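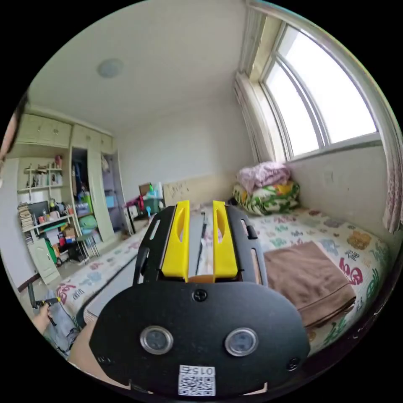
No. 32, page 2

**More families in Sendstead open a spare room to students**

26 July 2021

The town of Sendstead has now 84 private rooms on its list for the new school year. It is the highest number since the list was started, but the town says it is still too few. The college in Holloway expects 1,000 new students in September, and the two dormitories there were full already in the spring.

The list is kept by the housing office on the ground floor of the town hall. A family which has a free bedroom can write it in without payment. The office visits the room, looks at the window, the heating and the lock, and then it gives the address to students who have asked for a place. The rent is agreed between the two sides, but it can't be higher than the limit which the town council fixed last year.

"In the past the students came to us in the last week of summer and wanted a room for the next day," said Riku Kuroda, head of the housing office. "This year they started to call in May. I think many of them stayed at home the whole winter with their lessons on a screen, and now they want very much to live near the college again."

According to Mr. Kuroda, most of the rooms are small. The typical one is a former child's bedroom with a bed, a closet and a place for a desk. Families ask often if they must buy new furniture. They don't have to, but the mattress must be in good condition and the room must have a lamp for reading.

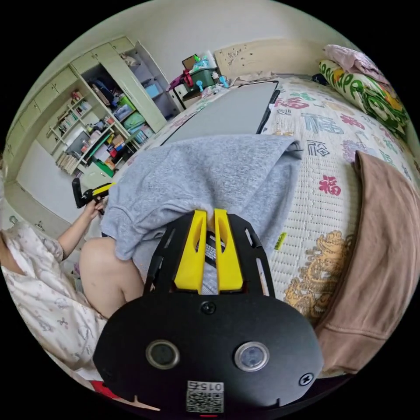 ## Laundry and kitchen

The questions which make the most trouble are the ordinary ones – who may use the kitchen in the evening, on which day the student can wash clothes, and if a friend can stay overnight. The office has therefore prepared a form of one page where both sides write down what they agreed. The form isn't a contract and no one is obliged to use it. Last year roughly half of the families did.

For students who can't wash at the house, the laundry Irkix on Kurken Street will offer a lower price on weekday mornings. A student card is needed. The laundry will be closed for repairs in the first half of August.

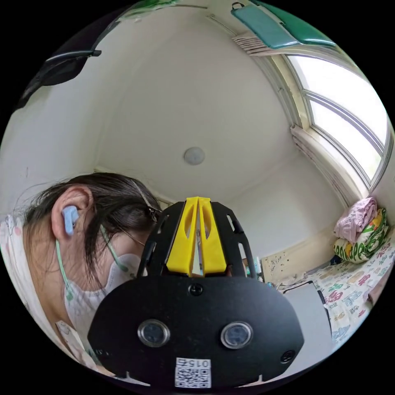

The office also reminds families that the income from a rented room must be reported to the tax office, even when it is only for a part of the year. A short guide can be picked up at the town hall or at the library. It explains too what happens with the deposit if the student leaves before the end of the term, a matter that brought several complaints last winter.

Bus line 2 between Sendstead and Holloway will run later in the evening from September. The last bus leaves the college at 10:40 p.m. Until now it left before nine, and some students refused rooms in Sendstead for this reason.
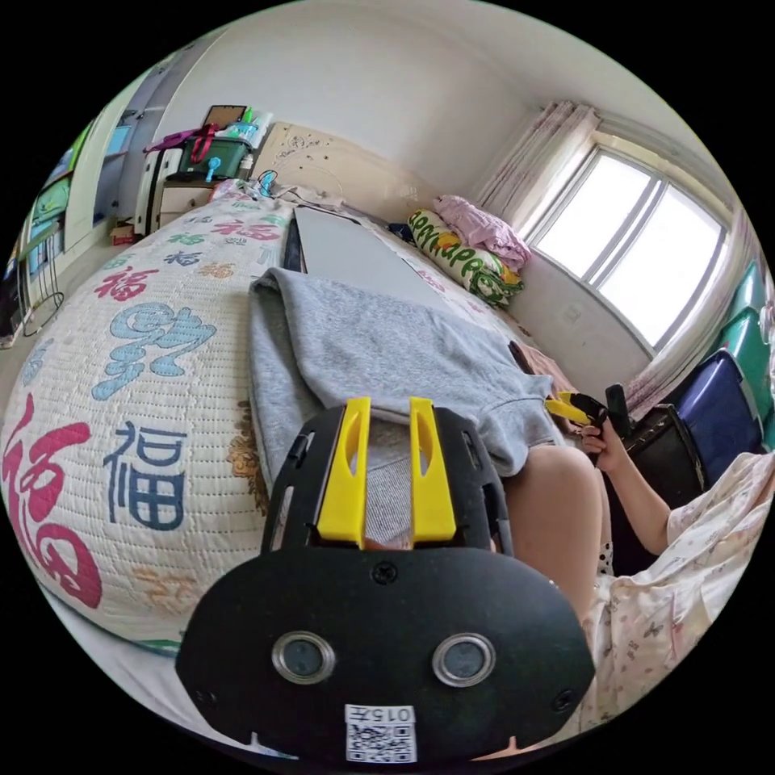 ## How to offer a room

The housing office is open from Monday to Thursday in the mornings, and visits to the rooms are made in the afternoons. Families who want to be on the list for the beginning of the term should call before the middle of August. Rooms offered later will be added when the office has time for the visit.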